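December, bench log, desk room at Plescombe

Started a little after 9:30. Carried on with the desk plants and the desk itself. Putting it all in one entry so Gayan Bandara doesn't have to dig through my loose notes when he takes over the second half of the month.

**Desk top**

Wiped down with the diluted Tetetti cleaner, the weak mix, one capful to 900 ml of water. The gray smudges near the front come off with that and a cotton cloth. The old ring marks from the pot without a saucer do not. Tried twice, left it for five minutes the second time, no change I could see. I think the water sat there over a long weekend and got into the coating. I'm not going to use anything stronger, the last desk went yellow where somebody used the solvent wipes.

Grommet: took the insert out and emptied it. Paper punch dots, potting grit, one bent staple. The grit comes from the plants and will keep coming as long as they are topped up on the desk. Top them up at the sink from now on.

The insert went back in with a bit of a rattle. There used to be a foam ring under the lip. I looked in the drawer and in the box marked Sopacua and found two foam rings, both too big. Cut one down with scissors and it sort of fits. If it works loose again, order the right one. Outside diameter is on the drawer label.

**Plants**

The purple one stays toward the back right of the desk, where it has been. It has yellow centers and the leaves look good. Took off four spent blooms at the stem and two soft leaves from underneath. The soil was dry to the first knuckle. Gave it 30 ml at the soil edge, none on the leaves. Last month it was getting watered by whoever walked past, which is how we got the gnats. One person waters, and writes it down here.

The leafy one in the cream pot is too big for where it is. The leaves hang over the rim and get brushed every time somebody reaches for the far side of the desk. Weighed it with the pot before watering: 486 g. Gave it water until it ran through, let it drain in the sink, weighed again and wrote the second figure on the tape under the pot. Plan is to water when it gets back near the first number. Gayan, the small scale is on the shelf over the sink, and it needs the battery door held shut or it resets.
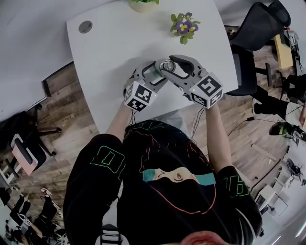
I would like to move the cream pot to the window ledge after the holidays. The objection is that the ledge is over the radiator. We could put the slatted tray under it and see how it does for two weeks. If the lower leaves start to crisp, back it goes.

Fertilizer: none until spring for either one. The bottle of liquid feed is from Fistbridge, half full, and the label says to shake it. There is sludge at the bottom that doesn't shake up any more. I'd throw it out and get a small bottle in March.

**Chairs**

Black mesh-back chair: checked the gas lift and the casters. One caster had a wad of hair and thread around the axle, cut that out with the seam ripper. Rolls straight now. The back tilt is stiff, but it holds its position, so I left it alone. Please park it beside the desk and not behind it. Twice this week I backed into it with a full watering can.

**Floor**

Swept, then the damp mop, well wrung out. The planks pick up every shoe mark in this weather. Sweep toward the door, there is a lip on the other side that traps dirt if you go the other way.

Cables are the main thing. They still cross the floor in places where people put their feet. I laid out the flat rubber cover to see if it would do and it is short. Measured the run from the wall outlet to the near desk leg at 172 cm, and that's with the cable lying straight, which it never does. Asked for a longer piece of cover. Until it comes, tape at the two ends and once in the middle, and use the cloth tape. The clear kind leaves glue on the wood and I spent most of an hour last winter getting it off.

Whatever hangs down from the desk toward the lap should have some slack but not enough to reach the casters. I looped the spare length under the desktop with two hook-and-loop ties. Didn't use zip ties, things get unplugged here too often for that.

**Lighting**

The lamp over this desk flickered for the first few minutes and then settled. Same as yesterday. I swapped the tube with the one from the store closet and the flicker stayed, so it's the fixture or the starter. Wrote it in the building book. Don't bother swapping it again.

**Supplies used**

- Tetetti cleaner, one capful
- two cotton cloths (in the wash bin)
- one foam ring from the Sopacua box, cut down
- two hook-and-loop ties
- cloth tape, nearly finished, there is less than one more job on the roll

**Still open**

- ring marks on the desk top. Could try baking soda paste on a corner first
- floor cable cover, longer piece
- sticky traps for the gnats. I saw two today, down from more than I could be bothered to count in November. Change the yellow card when it's full and write the change here
- decide on the window ledge
- old liquid feed, throw out if Gayan agrees

Second look at 3:15. Soil on the purple one still damp at the top, no water in the saucer. The cream pot had dripped a bit, so I emptied its saucer and wiped underneath. Foam ring holding. Tape holding at both ends, the middle piece was already lifting and I pressed it down again.

Next check on the cream pot in three days. Scale reading goes in this log, under the tape figure.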